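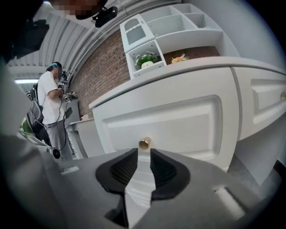

Zunus Desk and Hutch: Care and Adjustment FAQ

Last revised 21/07/2025 by Aníbal Brandão, Dridedard Furniture Support

These answers apply to the white Zunus desk with drawers and the matching open hutch. For the Baptista side cabinet, the sections on cleaning and knobs also apply. The section on drawer removal does not, as the side cabinet has a different runner.

A drawer front sits lower on one side. Is it defective?

Usually not. The front panel is attached to the drawer box with screws in oversized holes, which allow a small amount of movement. Empty the drawer, pull it fully open and loosen the screws on the inside face by half a turn. Align the top edge of the panel with its neighbor, hold it in place and retighten. Check the vertical seam with the drawer closed. The gap should be 3 mm and even from top to bottom.

If the gap is even at the front but the drawer still binds, the desk is probably out of level. See the section on uneven floors.

How do I remove a drawer completely?

Extend the drawer to the stop. Press the left release lever up and the right release lever down at the same time, then draw the box forward. The stacked drawers look alike but are not interchangeable. Mark the underside of each with pencil before taking out more than one.

The wide drawer is heavier and should be supported at both ends as it leaves the runners. Pulling it by the knob alone can loosen the screw insert in the front.

A knob has come loose or turns in place.

Tighten the screw from inside the drawer while holding the knob still. Do not turn the knob itself. If the screw tightens and the knob continues to spin, the thread in the knob is worn and the part must be replaced. Replacement knobs are supplied with a new screw. Longer screws from a hardware store may bottom out before the knob is seated.

Can the desk stand directly against a brick wall?

Yes, but leave clearance. Brick is uneven, and the hutch will contact the highest points first. Where there is a baseboard, its thickness normally sets the distance, and the gap behind the hutch is then the same along its full width.
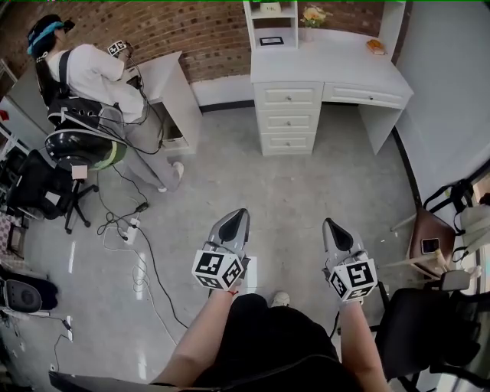
Power cords should be run down behind the desk before it is moved into its final position. Do not route a cord through a drawer opening, and do not leave a plug pinched between the back panel and the wall. Keep power strips where they can be reached without moving the furniture.

The floor is uneven. How do I level the unit?

Place a spirit level across the top, front to back and then side to side. Use the Plikside shims from the hardware bag at the low corner, no more than 2 per corner. Repeat the check after the hutch is loaded.

How much weight can the hutch shelves hold?

Each cubby is rated for 17 lb, evenly distributed. Potted plants should be weighed after watering. Put heavier items in the lower cubbies and keep the top row for light boxes or leave it clear.

What is safe to use on the white finish?

A soft cloth, slightly damp, followed by a dry one. Mild dish soap is acceptable for marks on the top. Clean the recesses in the drawer fronts with a dry brush first, as dust in the molding turns to paste when wetted. Do not use melamine sponges, ammonia or solvent. Small chips can be filled and leveled with 600 grit paper, used wet and only on the filler.
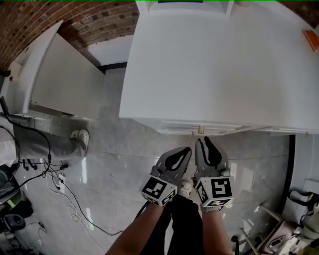 Desktop from above, next to a second white cabinet along the brick wall.

Can colored items be left on the top?

Dyed card, printed packaging and artificial flowers may transfer color if they are damp or left in direct sun. Lift and move them occasionally. Use a saucer or felt pad under pots and vases.

Where do I order replacement parts?

Write to the Dridedard parts desk, attention Arnaldo Coelho. Give the model name, the part required and the code printed on the underside of the wide drawer. Units made before February use the older runner, and the code is needed to match it.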